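Notebook, February, Skasent bench, started 8:40 a.m.

Coffee first, then the sourdough vats, then everything I promised to do last week! Starter B has been sulking since we switched flour. Same jar, same shelf, same water, and it now takes forever to double. Starter A (still on the old Givthorpe rye) is up and over the rubber band before I've got my coat off. So the plan this month is to quit guessing and weigh things.

Feed for both: 100 g starter, 100 g flour, 100 g water. I tared the big jar this time, because last time I wrote down the weight with the lid on for one and off for the other and had to throw out a whole morning's numbers. Big jar with B in it came to 1,386 g after the feed. An hour and a bit later I took some off for the pancake test and it read 1,320 g. Fine, 66 g gone, which matches what went in the bowl, so the scale is behaving again. (It wanted new batteries. It always wants new batteries.)

Water went in at 76 F on the probe. I'd like to try it warmer, but one thing at a time or I'll never know what did what.

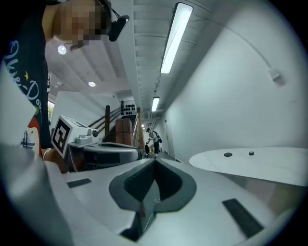 Marilou Umali wrote back on the shared page that I'm blaming the flour too fast. She'd look at the bran: the Visberg bag is sifted finer, so there's less for the bugs to chew on, and she got the same slow rise at home until she put two spoonfuls of whole rye back in. She also thinks my 1:1:1 is stingy for a kitchen that warms up in the afternoon, and that I should feed B twice a day for a week before I give up on it.

Okay, fair. I do tend to give up on it. Twice a day it is, and I split B in two so I can do the rye thing on one half and leave the other alone. Labels are B-plain and B-rye, in grease pencil this time. The marker washed off in the sink and I spent ten minutes sniffing jars.

Smell at noon: B-plain is like yogurt, kind of flat. B-rye already has that green apple thing going, though I may just be rooting for it. Bubbles in both, smaller in plain.

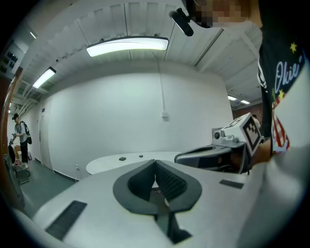
Baked off the Ong loaf with A while I was waiting, same recipe as always except I held back a splash of water. Dough was much nicer to shape. Crust came out darker on the left, so the oven is still running hot on that side and I need to remember to turn the pan halfway (I wrote this in January too!). Crumb was tight near the bottom, open up top. I'd say underproofed by half an hour. Still ate three slices standing up.

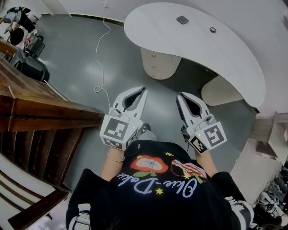
Gray floor, black T-shirt, both grippers open.

To do: second feed at 6 p.m., both halves. Order more rye before the bag runs out. Ask Marilou if her two spoonfuls are level or heaped. Move the jars off the windowsill, it's drafty over there at night.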